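The Long Wait at Husbridge

By the time the court clerk in Husbridge opens her window, at 9 in the morning, Modupe Tamuno has already been sitting on the bench outside for an hour. She brings tea in a flask and a plastic folder with all her letters.

Her shop was broken into in June. The thieves took the cash box and 72 phones, and one man was charged soon after. The case has been put off again and again. Each time she closes the shop, and each time she loses a day of trade.

"I am not angry with the judge," she says. "I am angry with the calendar."

She is one of many. The court's own list shows 2,505 criminal cases waiting for a first full hearing, most of them theft and small fraud. Rakiya Akpan has worked as a defence lawyer here for nine years, and she says the delay is hard on both sides. Witnesses move to another town. Some of her clients wait in custody longer than the sentence they would receive.

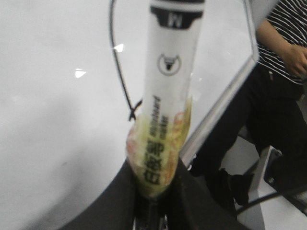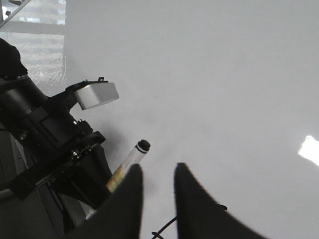
Akpan would like the smaller cases to go to an evening session, as the court in Shehu has done. The judges there sit until eight, two evenings in the week, and lawyers take turns. In Husbridge the proposal was discussed in spring, but there was no money to pay the clerks for the extra hours.

Tamuno has a new date now. She has written it on the front of her folder, under the four old ones, which she has crossed out.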